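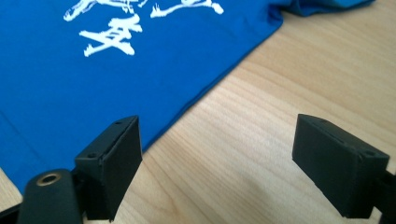 Vinzenz Frei wrote to me that a machine which folds one shirt in 4 minutes is no help to a family, because the family has 27 shirts and no patience. I understand him, but I think he measures the wrong thing.

Speed will come. My old Kettler washing machine is also slow and I never stand beside it with a watch. What I ask from a folding machine is that I can leave the room. For this it must find the hem when the cloth lies badly, and take one layer when it wants one layer. A child learns this from the hands of the mother, mostly without words. 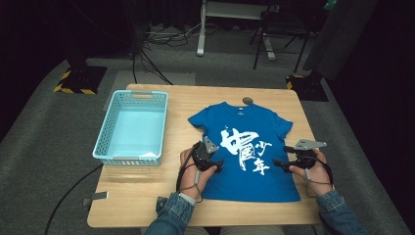
So I believe more in teaching by hand than in writing rules. At Hornstead they tried rules for towels, and a towel is the easy case – it has four corners and no sleeves. A shirt has a front and a back, and each household folds it in its own way.

Can machines do this chore yet? In my opinion, not in a normal home. I would not pay 2000 dollars today for one that needs me next to it. Ask me again when it can manage a fitted sheet, which I also cannot.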